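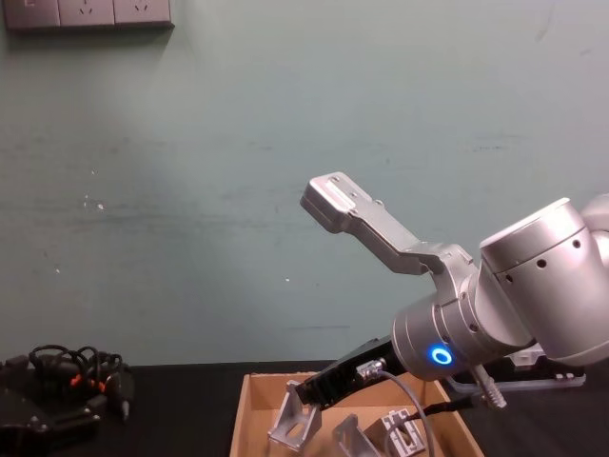
Bench 2, wall side, with socket strip.

**Ticket 264 — Bench 2, Irnerstead: wall marks, socket strip and parts tray**
**Category:** Room and furniture
**Priority:** Normal
**Status:** Open, awaiting parts

**Reported fault**

The user of the room reports that the painted wall behind the bench is marked, and that one outlet on the strip loses power when a plug is moved. The request also covers the shallow cardboard tray kept on the bench, which the user wishes to have replaced with a rigid one.

**Checks carried out**

Friday, morning. The outlet was tested with a Gramico plug tester. Power was lost twice when the plug was pressed to one side. The neighbouring outlet held steady. The circuit breaker had not tripped and was left as found.

The wall was inspected next. The scuffs are faint and run level with the bench top. A damp cloth was tried on a small patch and lifted part of the mark — no paint came away. The white specks did not respond to the cloth and will need touching in.

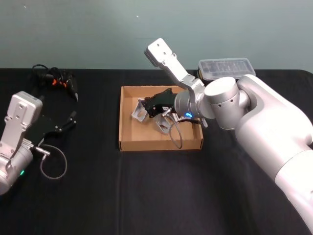
The tray was measured for a replacement. The Voria tray in the stores list has walls 73 mm high and would fit the space, but its base is 22 mm longer than the present one. The user has been asked to confirm that this is acceptable. The black covering is to stay on the bench in either case.

**Action taken**

The faulty outlet has been labelled and is not to be used. A replacement plate has been requested from Dönmez. Cables should be coiled and moved to one end of the bench before the electrical work begins. 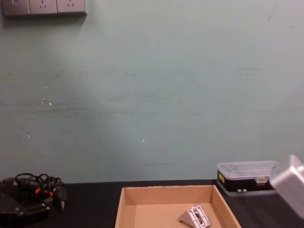
Dönmez: We can supply the plate in grey, but please confirm whether the whole strip is to be changed. A single new plate may not match the older ones in shade.

Reply sent: single plate only, grey, shade difference accepted. The paint will be ordered separately once the wall has been washed down in full. Ticket to remain open until the outlet has been retested.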